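Visit report: the Bramwell shared workshop, Sutlow

I went over to Sutlow on a Friday in January to look at the hand-held gripper build at the Bramwell workshop. The project is called Grarutis. It is run by two members, Parisa Kiani and Terence Hollis, in the evenings and out of their own pockets. The visit was arranged through the Anadik newsletter and was open to anyone willing to sign the tool register.

The workshop occupies the ground floor of a former printing works. Machines are at the front: a pillar drill, a small lathe, a bandsaw with a new guard, and two filament printers in a ventilated cupboard. Assembly and testing are done further back, where there is carpet and less swarf.

Kiani went through the mechanical side first. Each gripper is a pair of jaws worked by the operator's own fingers, with a sensor on the linkage to record the opening. The first linkage used plain holes in printed arms and developed play within a week. The present one runs on pressed bushes, and the play is small enough that she has stopped measuring it. Closing force is set by a spring under the trigger. They tried 10 springs before settling on one, and the rejects are kept in a labelled tin for anyone who wants a stiffer action.

Hollis looks after the wiring and the logging. Jaw position is written to a plain text file with a time stamp, and a script throws away any run with a gap in it. When I visited, the log held 2,198 runs, of which 1,757 had passed the check. Most of the failures came from one connector, now replaced by a locking type. He would like to do without the cables altogether, but the battery he tried made the tool heavy at the wrist — a fault that shows up after ten minutes of use and not before.

Cost was discussed at some length. The bearings and the sensors are the expensive items. Printed parts are cheap but slow, and a full set of jaws ties up one printer for most of a day. 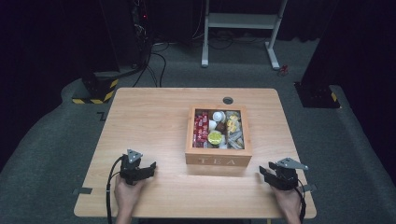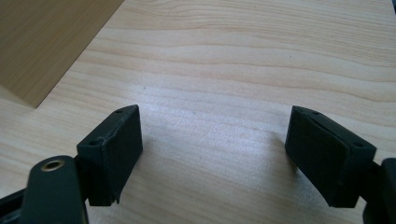 Pad wear is the main item on their list. The pads are treated as consumables and are changed in pairs, so that both faces have the same grip. Hollis wants a bonded facing and Kiani would prefer a single moulding, which could not separate. The ragged seam down the left fingertip in the close view is an argument for her side, although a moulding would need a tool that the workshop cannot yet make. The next trial will use 3 grades of rubber on otherwise identical blocks, with the tea box kept as one of the test pieces for its mixture of packets and round pods.

Drawings for the linkage are pinned up by the drill and may be copied. Parking at Sutlow is poor after six, and the side door is the one to use.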